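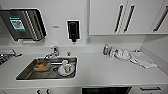
Līga Pētersons wrote in April that a shared sink will always belong to the last person who walked away from it, and that any rule pretending otherwise is a waste of paper. Her letter has been mentioned at two building meetings at Rikthorpe and has been taped, by someone, to the inside of a cupboard door on the second floor. It deserves a proper answer. I believe she is right about the sink and wrong about the paper.

On Common Rooms and Who Clears Them
Othmane Ashour
August 17, 2018

Rikthorpe opened in 2000 as a shared building for small organizations, and it now has 34 tenants. The lease sets out in great detail what each tenant owes for heat, light, locks and insurance. It gives the kitchenettes and the common rooms a single sentence, which asks that they be "left in a reasonable condition." Most of the complaints that reach the building office have to do with the meaning of that sentence. A person who rinses a bowl and leaves it in the basin believes the condition is reasonable. The next person, who wants to fill a kettle, believes it is not. Both have read the lease correctly.

My position is that the building should stop relying on the word "reasonable" and say plainly what is expected. It should also say less than it does now. The present arrangement combines a vague lease with a great many specific notices, and the notices have multiplied to the point where they are no longer read. I have seen a notice about the sponge placed directly over a notice about the drain. Each was written by a person with a real grievance, and neither has changed what happens to the sponge.

It may help to begin with what a shared kitchenette is for. It is a place to wash a hand or a cup, heat a lunch, and leave. It is not a pantry, and it was not fitted as one. The counter is short, and every jar or bottle that settles along the back of it takes away a little of the room in which somebody might put down a plate. Things left on a counter tend to stay there. They acquire a right of residence that no one granted, and after a month it feels rude to move them. A newcomer sees a row of goods and reasonably concludes that this is where goods are kept.

The same is true of the basin, and on this point Ms. Pētersons is persuasive. One dish with food in it changes the standing of the whole sink. People who would never leave a dish in a clean basin will add one to a basin that already has something in it. The tenant who left the first dish has usually gone back to a meeting with every intention of returning. I do not doubt the intention. I only observe that it does nothing for the person who arrives in the meantime.

Her remedy is to do away with shared dishes altogether. Each tenant would bring its own, take them away dirty, and wash them at home. I understand the appeal, and the tenants at Leinonen have followed this practice on their floor for some time without complaint. It would be hard on others. The larger groups receive guests, and it is a poor welcome to ask a guest to carry home a dirty cup. A building that rents common rooms by the afternoon must also expect people who have brought nothing with them.

The common rooms raise a different question, and it has been neglected because the sink takes up all the attention. A table in a common room is cleared by custom, if it is cleared at all. A group comes in for an afternoon activity, spreads its materials across the available surfaces, and works. This is what the rooms are for, and I would be sorry to see it discouraged. A table in use should look like a table in use. The difficulty begins at the hour when one booking ends and another starts, and nothing marks the change.
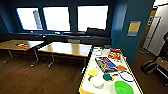 At that hour there are generally three kinds of object to be dealt with. Some belong to the group and will go home in its bags. Some belong to the room and should go back to their places. The remainder belong to no one who will admit it, and these are the objects over which the building quarrels. A half-finished snack, a cord, a lid whose container has gone elsewhere: such things are too good to throw out and too slight to claim. They are moved to a ledge by someone who needs the table, and from the ledge to another ledge, and in due course they reach the building office in a carton.

The office has kept such cartons for years. I have come to think this is a mistake, however kindly meant. A carton of unclaimed things tells everyone that somebody else will sort them out. It has also given rise to a belief, which I have heard stated with confidence, that anything left in a common room will be held indefinitely. The office has neither the shelves nor the wish to do so.

Let me set out what I would put in place of the present arrangement.

The first rule would be that the basin is empty whenever the person using it leaves the kitchenette. There would be no allowance for soaking. I know that this will be called severe, and that certain pans benefit from an hour in water. They may have their hour in a tub on the tenant's own premises. A rule with one exception will shortly be a rule about the exception.

The second rule would be that nothing stays on the counter overnight except what the building itself supplies. Soap and towels are the building's business and should be fixed to the wall wherever this can be done. A dispenser on a wall takes up no counter and is seldom knocked over. Tenants who keep their own supplies should keep them in a cabinet, on a shelf that bears their name.

The third rule concerns the common rooms. Each booking would include a short period at the end, inside the time already paid for, during which the tables are cleared and wiped. At present the clearing is done in borrowed time, either by the outgoing group while the incoming group waits in the doorway with its coats on, or by the incoming group with some ill feeling. Zerkon objected at the last meeting that this amounts to a cut in the hours for which it pays. In a narrow sense it does. Zerkon would also find its tables clear on arrival, a thing it has asked for in writing more than once.

There remains the matter of enforcement, on which opinion in the building is sharply divided. A proposal from Jitix would have charged a fee of 500 for any room left uncleared, the sum to be added to the next quarter's rent. I spoke against it and would do so again. A fee of that size turns a wet table into a legal dispute. It would have to be proved, and proof would mean inspections, and the people carrying out the inspections would spend more time in the rooms than the people who had rented them. There is a further danger. A tenant who has paid to leave a mess may feel entitled to leave it. I would prefer that the building office write to the tenant, by name, on the same day, and say what was found. A direct letter is uncomfortable to receive, and I think its discomfort is about right for the offense.

Ms. Pētersons will answer that letters are paper too. She would be correct. My disagreement with her is over the wall, where a notice is addressed to everyone and is therefore read as being meant for someone else. A letter has a name at the top of it. In my experience of shared premises, that makes a considerable difference to the person who opens it.

I should add a word about surfaces, for they are part of the argument and rarely appear in it. Pale, speckled finishes are popular in shared buildings and are often defended on the grounds that they do not show dirt. I have never understood this as a point in their favor. A finish that hides crumbs from the person wiping it does not hide them from the person who leans a sleeve on it. Seams present the same trouble on a smaller scale. If the building is to replace any of its fittings in the coming years, I would ask that the people who clean them be consulted before the people who choose the colors.
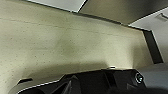 A cream-colored surface with fine dark specks and a faint seam.

None of this requires new money, apart from the cost of any fittings replaced. The three rules could be printed on one page and sent to every tenant with the autumn accounts, and the older notices could come down on the same day. I would include in that removal the one about the sponge, and the one beneath it. The letter taped inside the cupboard door should be left where it is, with its author's permission, until the building has had a chance to vote on the question it raises.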